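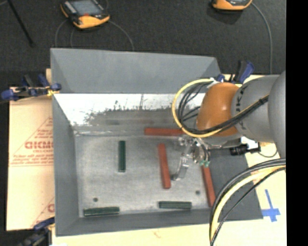 Work & Trades

The Last Hour of the Shift

In Turnville, the box plant on the river road changes shifts at 3 p.m., and for most of its history the change took less than a minute. One person stepped off the line and another stepped on. If something was wrong with a machine, the person leaving might shout it over a shoulder on the way to the parking lot.

Harish Shakya ran the folding line there for 13 years before he moved into scheduling. He remembers coming in one August afternoon and starting up a gluer that the morning crew had already decided was unsafe to run. They had told their supervisor. The supervisor had gone to the dentist. The gluer jammed and the line was down until after dark.

"Everybody knew except the person who was about to press the button," Shakya says.

The handover, meaning the few minutes when one crew passes a job to the next, gets little attention outside hospitals and control rooms. Most small plants treat it as a gap between two paid periods. Workers clock out at the same minute the next group clocks in, so any talking they do is on their own time, and people with children to pick up do not stay to talk.

Shakya asked for an overlap of ten minutes. The owners worked out what that would cost across a year and said no. He asked again with the repair bills attached, and they gave him five.

The five minutes are spent standing at the machine. The outgoing operator says what ran, what stopped and what is still waiting. The incoming operator repeats it back. There is a clipboard too, but Shakya does not put much faith in it. He has read old sheets from before the change, and page after page has the word "fine" in the notes column.

Da-eun Ham has spent a good part of her working life reading sheets like those. She advises small manufacturers on scheduling, and before that she worked nights at Tyagi, a commercial laundry with 90 employees, where she sorted hotel linen from ten at night until six in the morning. Her view is that paper forms fail when they ask for too much. One client, a parts shop called Jitden, had a handover form with 89 boxes on it. Operators filled it in at the start of the shift so they would not have to do it at the end.

She cut the form to four questions. What is running? What is not? What did you change? What would you check first if you were coming in? The last one gets the longest answers. People who will not write down a complaint will often write down a suspicion, such as a noise from a bearing or a pallet of stock that feels damp.

Ham also asks companies to look at the hour before the handover. In her experience that is when jobs get left half done. An operator who can't finish a batch of 300 before leaving may not want to start it, so the machine sits. Or the batch gets started in a hurry, and the next person inherits a count that doesn't match the ticket. She tells managers to say plainly that stopping in the middle is allowed, as long as the stopping point is marked.

At Jitden the mark is a yellow card. In Turnville it is a strip of tape on the guard rail with the time written on it.

The overlap has not fixed everything in Turnville. Night crews still get less from it than day crews do, mainly because the morning people arrive tired and want coffee before they want news. Shakya has moved the coffee machine to the end of the folding line. He is now asking the owners for the other five minutes.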